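Lultdale to close Mirik Street library branch for 21 weeks

LULTDALE, Tuesday, June 25, 2024 – The town library's Mirik Street branch will shut at the end of the month for repairs to its roof and heating system. It is due to reopen before the end of the year.

Work was first planned for last summer but was put off when the only bid came in over budget. The town has now signed a contract with Skisholm Builders, which will replace the flat section of the roof over the reading room and take out the old boiler in the basement.

Books on loan from the branch can be returned to the main library on Obi Avenue. Due dates that fall in the first two weeks of the closure have been moved back, and no late fees will be charged on those items. The book drop on Mirik Street will be locked.

A small part of the collection – 800 titles, mostly picture books and large print – is moving to the main library for the length of the work. Everything else will go into storage and can't be requested until the branch reopens. 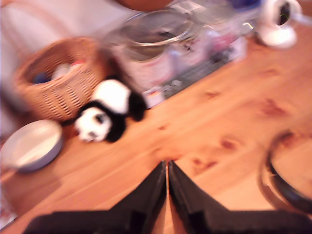

Programs and room bookings

The Saturday story hour moves to the second floor of the main library and keeps its usual start time. The homework club will take a break and start again in September at Lultdale Middle School.

Groups that had booked the meeting room have been sent a letter with other options. The branch took 157 room bookings last year, and the main library has only one room of similar size, so evening slots are limited.

Residents with questions can ask at the Obi Avenue front desk during opening hours.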